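Hiring Ziltach Hall: frequently asked questions

How many people does the hall hold?
The main room holds 118 seated at tables, or 190 standing. The side room is included in the price and is mostly used for coats and prams.

What does it cost?
An evening hire is £600. Daytime hire is charged by the hour and the current rates are on the booking form. Children's parties are charged at the daytime rate if they finish by 5pm.

Are tables and crockery included?
Tables, chairs and cloths are included. So are plates, bowls and cups for children, in coloured plastic. Glassware and china have to be booked separately through Kenna Cowie in the office.

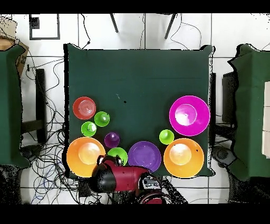 When do I have to pay the deposit?
The deposit is due within two weeks of your booking being confirmed. We hold the date for you until then. If we haven't heard from you by the end of the two weeks, the date goes back on the calendar.

Can I bring my own caterer?
Yes. Tell us who it is and send a copy of their insurance. Bianchini have cooked here many times and know the kitchen, but you don't have to use them.

Is there an oven?
There is a six-ring gas cooker with a double oven, a fridge and a small freezer. The dishwasher takes four minutes a load. Instructions are on the wall next to it.

How early can we get in to set up?
Evening hirers can come in from 3pm unless there is a daytime booking. The key safe is to the left of the side door and we text you the code that morning.

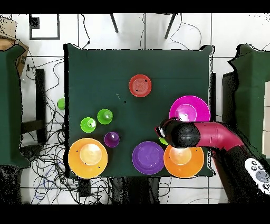

If you need longer than that, ask for the extra hours when you book. We can't usually add them later, and in December the hall is often let morning and evening.

Can we have live music?
Yes, until 11pm. There is a sound limiter on the stage sockets, so bands should plug in there and not at the back.

Where do guests park?
Behind the hall, and on the road after 6pm. Please leave the gate clear.

Who do I contact about a booking?
Gaetano Farina deals with new bookings. For invoices, ask for Giorgia Orlandini on extension 1381.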